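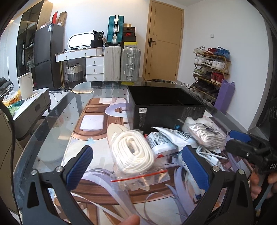
The glass-topped table on Tuesday evening, with the bagged rope, the packets and the charging cables.

The annual review of household cords, cables and small packaged goods began this week. Readers of this blog will recall that the previous review was held in the hall closet and was suspended when the light bulb failed. The present one has been assigned to the glass-topped table, where items can be laid out under proper light and considered individually.

The procedure is as follows. Each item is removed from storage, identified where possible, and placed in one of 3 groups: retain, give away, or refer for a second opinion. Second opinions are provided by my sister, Leonilde Pacheco, who is available by telephone after dinner and who has kept every charger she has ever owned. Her rulings are advisory.

The white rope was taken up first. It was purchased in May for a clothesline on the balcony at the Escobar Street apartment, a project that did not survive the reading of the lease. It is coiled in a clear resealable bag with a red zip strip, and it will be retained. A good rope is difficult to find on the day it is needed, and this one takes up very little room.

The white charging cables required considerably more time. Several belong to devices that left this household years ago, and one was tested against four different telephones before a decision was reached. It has been my policy to keep two working cables per device and one for travel. Application of this policy proved uneven. I had set aside 21 minutes for the entire category and used the better part of the evening.

The cables already in a clear bag were left in it. I have tried ties, cardboard tubes and a hanging organizer from Zikance with a great many pockets, and I have returned in each case to the plain bag. It can be read from the outside and it closes. Anyone who wishes to take the Zikance organizer is invited to write to me.

The black cardboard box will serve as the permanent container for retained items. It has a label on the front and is of a suitable depth. It will be kept near the shoe rack so that it may be consulted on the way out of the door.

Certain related matters were noted and deferred. The suitcases along the back wall are to be inspected before the trip to Dondimora, and the travel cable is to be placed in whichever one is chosen. The shoe boxes beside them remain under discussion. The vanity desk will require a separate session – and very likely a separate post.

Donations will be taken to the exchange shelf at the library, which accepts cables if they are bagged and marked with the type of plug. The marking will be done on Saturday morning.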